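# Velon: grasp-width estimation on cloth
Speaker notes, Temitope Iyamu, 5 March 2026

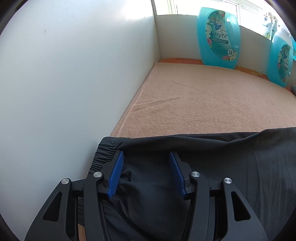
How does the planner know where the fingers are when there is no encoder on the hand-held unit?

It reads the gap between the two finger pads from each video frame and converts it to a width in millimetres using a per-unit calibration table.

**Slide 2. Input**
- Wide-angle view. Undistort the finger region only; a full-frame remap costs time and we don't use the result.
- Ridged blue pads give good colour separation against black links and dark clothing. A threshold on the links alone fails on a garment like this one.
- Waistband gathers are the preferred grasp label. Annotators mark the pinch point, not the garment centre.

**Slide 3. Data**
- 4,000 episodes recorded, 2,101 kept after filtering.
- Main reason for rejection: tracking loss near plain walls. Mention Obinna's plot, don't explain the axes.
- 162 episodes held out for testing. Split by garment, so no item is in both sets.

**Slide 4. Width filter**
- Median over five frames, then a rate limit. Ikechukwu asked for a Kalman filter; we tried one and it lagged on fast closes.
- Cloth bunched between the pads leaves a gap at full squeeze. The old code read this as "not closed" and never set the grasp flag.
- Fix: set the flag on zero closing speed plus contact, and drop the absolute threshold.

**Slide 5. Planner**
- Bistano takes pose and width at a fixed rate. Timestamps must come from the same clock. If asked about the offset bug, it was in the logger and was closed in September.
- Replay tool is Zein. Show the command line, skip the viewer unless there is time.

**Slide 6. Open items**
- Bright windows push exposure down and the pads lose saturation. Ifeoma has a patch in review.
- No force signal. Slip is still labelled by hand.
- Questions on licensing go to Olanrewaju.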